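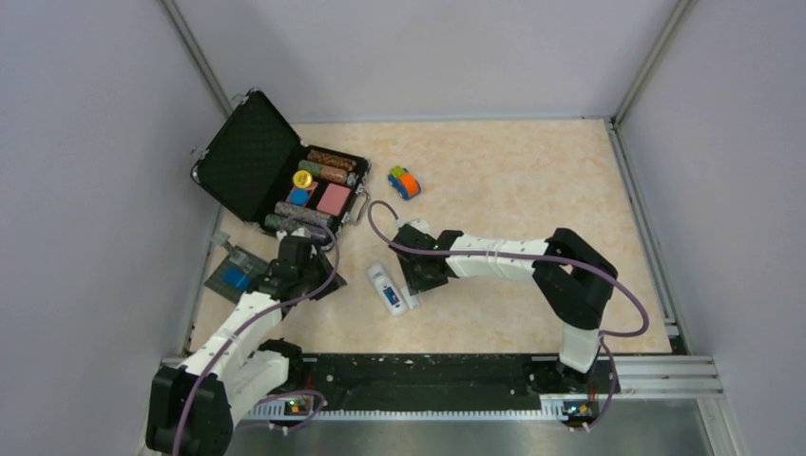
September 14, 2019

The Zadgate station shut its pumps again at midday. I had meant to fill up on the way back from the clinic, but the queue was already out past the roundabout by the time I got there, and a boy in a Ditora jacket was walking along it telling people to go home. I did as he said. I have a quarter of a tank. At home I did the receipts, which I had put off since the spring. They should live in something like that black case with the silver latches, lid right back and everything packed in where you can get at it, but mine are in two carrier bags and a shoebox. It took most of the afternoon.

The story from Ditora is that the tanker drivers are not on strike, only that the depot at Holovko can't release fuel until a payment clears. Ostap Nazarenko next door heard the opposite from his brother-in-law, who drives for Bandamix. He says the drivers were told to stay in the yard and keep their phones on. I don't know which of them is right and I don't suppose it matters to the car.

What I do know from the receipts is that I am spending more than I thought. In April I was putting in 30 litres at a time and it lasted me until the next shop. Now I go in more often and put in less, partly because they won't sell you more. The limit at Zadgate was 30 litres last week and it was down to nine this morning, according to the man in front of me. You can't do the run to Mother's and back on nine, not with the heater on.

Rang Mother after tea. She has gas for the cooker, one full bottle and one she thinks is half. She has been told by the woman at the shop that bottles will be next. I said not to listen to the shop. Then I rang the supplier to ask and got a recording, so perhaps she should.

Radymyr Hutsuliak came by for the ladder and stayed an hour. He wants four of us to share one car to work until this is over, with him driving as his is the diesel and diesel seems to be easier to come by. It would mean leaving at ten to six. I said I would think about it. He is a careful driver but he has the radio on the whole way, and he likes to go by the river road, where there is always something in front of you. Still, it would save me three trips a week. He has offered to start whenever we like.

He also said they found a man in Holovko with 2000 litres in his barn. I have heard the same story with a different village in it, so I am leaving it there. He was quite sure about it.

Put the receipts in envelopes by month and wrote on the fronts. May is missing altogether. I looked in the coat pockets and the glovebox and found a parking ticket, paid, and the spare key to the shed.

Cold tonight, the first time I have wanted the heating. Left it off and got the other blanket down. If it goes on into October I shall have to order logs, and everyone else will have had the same idea – better to ring before the weekend.

Must tell Radymyr yes or no tomorrow. Probably yes. Also milk, lamp oil, stamps, and ask Ostap for the jerrycan back.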